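Home Articles Current issue Archive For authors Contact

3.2 Where small studios find their staff

The second part of the survey asked studios how their most recent post had been filled. Of the 276 studios that returned a usable form, those with fewer than eight staff leaned heavily on people they already knew. A former classmate, someone met at a game jam or a freelancer from an earlier project was the usual answer. Larger studios were more likely to name a public advert, and the largest used recruiters for senior programming and production roles.

Job boards were named by studios of every size, but they were used for different things. Clellance, the general games board in our sample area, was used mostly for art, testing and community posts. Varkance, which lists only technical roles, drew fewer applicants per advert, and the studios that used it said that more of them were worth an interview. Several respondents paid for both boards at once and could not say afterwards which had brought in the person they hired. We have counted those cases under both headings, so the columns in the table of sources add up to more than the number of posts.

The time taken to fill a post varied more by role than by source. Testing and support posts were often closed inside a fortnight. Engine and tools programmers took much longer, and a few of those posts were still open when the survey closed in March. Studios in this position gave two main complaints. The first was pay, where they were competing with software firms outside games. The second was that applicants had good general experience but had never shipped a title, and the studio had no senior person free to bring them on.

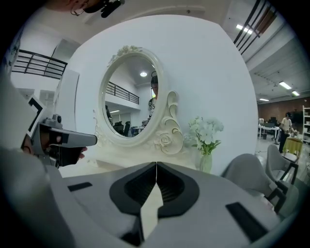 Figure 4. Two hand-held grippers, one held in a person's hand.

Movement out of games and into nearby technical fields was raised by respondents without our asking. We added a follow-up question, sent to 60 studios, on where leavers had gone in the previous 18 months. Answers came mainly from memory and should be read with care. Business software was the most common destination, followed by simulation, film and hardware work. Picard, a mid-sized studio which keeps proper exit records, reported that most of its leavers from the tools team had stayed in programming but left games. Akden, of similar size and in the same city, reported the opposite pattern – nearly all of its leavers went to other studios, some of them on the same street.

We do not have enough detail to explain the difference between the two. Akden lets staff work from home on a Friday and Picard does not, but the two also differ in age, in the kind of games they make and in how they pay overtime. The wage figures in section 3.3 cover both studios and are set out by role, with contract staff shown separately from permanent staff.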